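Reheating Buns in a Small Electric Steamer

Posted Monday in Kitchen Notes

The microwave does a poor job on plain steamed buns. The bottom goes leathery while the top stays cold, and a damp towel only delays the problem. I have moved to a small electric steamer for this and wrote down the settings so I stop re-deriving them.

Batch size first. Four buns would fit on the tray if they touched, but they swell a little and the skins tear when you pull them apart. I run two at a time and keep the remaining two on a plate.
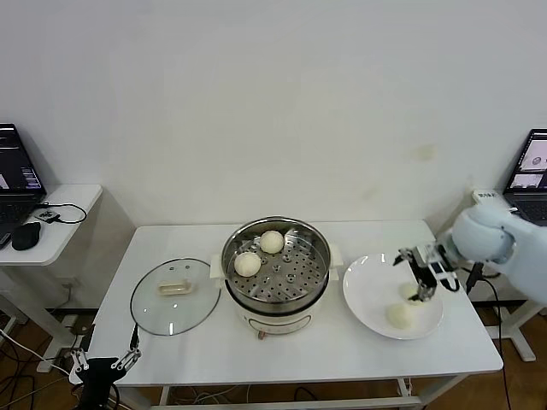

Two on the tray, two on the plate.

Water goes in to one finger below the tray. More than that and the boil splashes up through the holes and pits the undersides. I start with cold tap water, bring it to a full boil with the lid on, then load the buns. From the refrigerator they need 13 minutes. From room temperature, eight is enough. The knob has no useful scale, so I turn it all the way up for the boil and back it off by a third once the buns are in.

The lid matters more than I expected. Glass condenses heavily, and a drip landing on a bun leaves a translucent dent that does not recover. Bernd Lenz ties a cloth under his, which works if you keep the corners away from the base. I lift mine at the halfway mark, tilt it away from the buns to drain, and put it back.

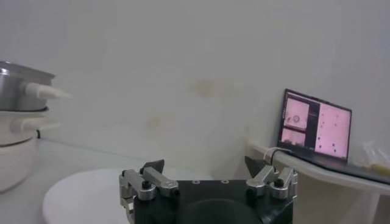
Edeltraud Hamann

Unloading: power off, wait two minutes, then remove the lid. Taking it off at full steam makes the surface wrinkle. Start with the bun nearest you so that your wrist is not over the tray while you reach for the one at the back. Grip low on the sides – the top dents easily.

The plate should be wide enough that the buns do not lean on each other. 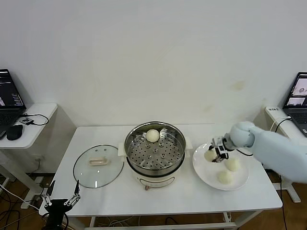

Spacing is the part I got wrong for weeks. Buns stacked on the plate while still hot glue themselves together, and the skin comes off whichever one you lift. Leave a gap the width of a thumb and let them stand for three minutes before serving.

For cleaning, empty the pot once it has cooled and wipe the tray on both sides. Scale shows up quickly with our water, so in November I switched to descaling every second week with diluted white vinegar – one part to four, boiled for five minutes, rinsed twice. Next I want to try frozen buns straight onto the tray, starting at 18 minutes.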